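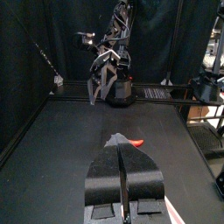

NOTA DE PRENSA

Grovau pide cautela ante las promesas de ahorro de los contadores de agua «inteligentes»

2020-10-04 - La asociación de consumidores Grovau ha revisado las facturas de 236 hogares que cambiaron su contador de agua por el modelo Stullodix. El fabricante, Tuominen, anuncia un descenso «inmediato y notable» del consumo. Las facturas cuentan otra cosa.

En 211 de esas viviendas el gasto apenas varió entre mayo y el cierre del verano. El resto sí pagó menos, aunque en varios casos la rebaja coincide con semanas en que la casa estuvo vacía. Grovau no ve motivo para atribuirla al aparato.

La asociación cuestiona también el servicio Mandora, la aplicación que acompaña al contador. Es gratuita durante 30 días y después pasa a cobrarse cada mes, un detalle que en el contrato aparece en la página 2 del anexo y que muchos clientes dicen no haber leído.

«Medir el agua cada hora no arregla un grifo que gotea», señala la entidad, que ha solicitado a Tuominen los datos en que basa su publicidad. De momento solo ha recibido un folleto comercial - el mismo que se reparte a los clientes.

Grovau recomienda no firmar el cambio por teléfono, pedir por escrito el precio total y conservar las facturas del año anterior. El informe puede consultarse en la sede de la asociación o solicitarse a su servicio de prensa.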